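My rabbit thread, part one. I promised it in September and many people asked, so I try to write everything I learned about letting a house rabbit live outside the cage. English is my second language, please be patient with me.

Korkberg is a lop, 3 years old, and he has the full bedroom at night. Before this he had a pen, and he hated the pen. He pulled the bars with his teeth at 2 in the morning until I opened it.

First rule — cables. A rabbit sees a cable and thinks it is a root that blocks his tunnel. He cuts it in one bite. I put hard plastic tubes on everything lower than 50 centimeters. The soft spiral kind did not survive one Saturday.

Second rule is the floor. Smooth floor is bad for rabbit feet, they have fur there and no pads. I bought a cheap cotton rug from Joltari and cut it in two long pieces, so he has a road from the litter box to the hay.
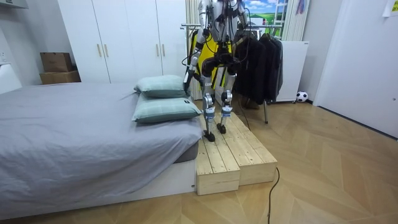
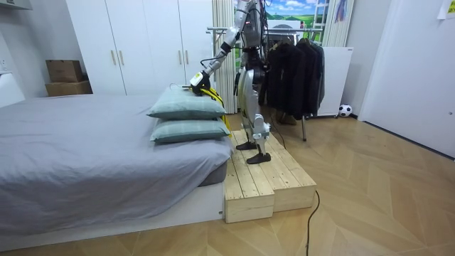
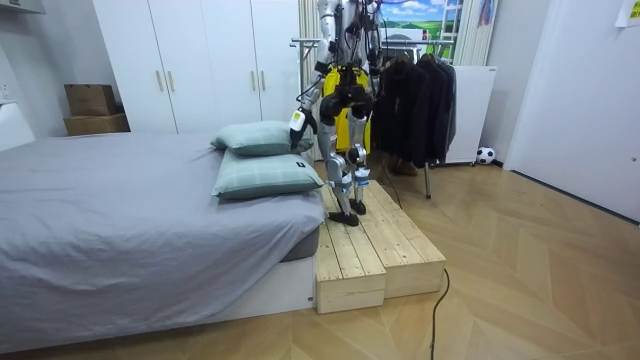
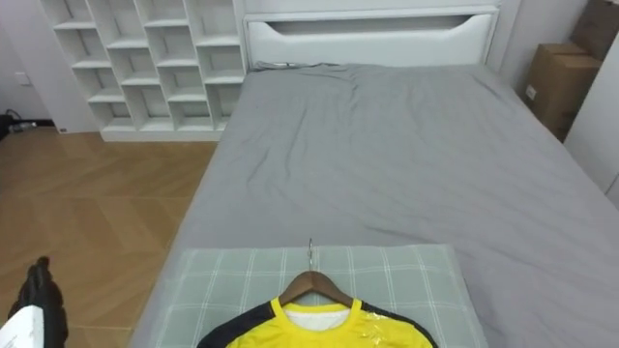 Now about the bed, the question I get most. Yes, he is allowed on it, but only after he was neutered, before that he peed on it every day. A rabbit likes to mark a soft high place that smells of you. What helped me was a folded blanket near the foot of the bed, like the green plaid one in the last picture. He learned that this part is his, and he leaves my pillow alone now. I wash his blanket without perfume, if it smells too clean he marks it again.

For jumping down I made a step. My mattress is high and he is not a young athlete. MacKinnon, my other rabbit, is smaller and refuses the step completely — she goes under the bed and stays there.

Under the bed you must check for holes in the fabric. She made one and moved in. I closed it with a flat piece of untreated wood.

Temperature: I keep the room at 18 degrees and they are happy. In summer I put a ceramic tile on the floor and they lie on it like two old shoes.

Tomorrow I write about hay, and why I stopped mixing it with the pellets.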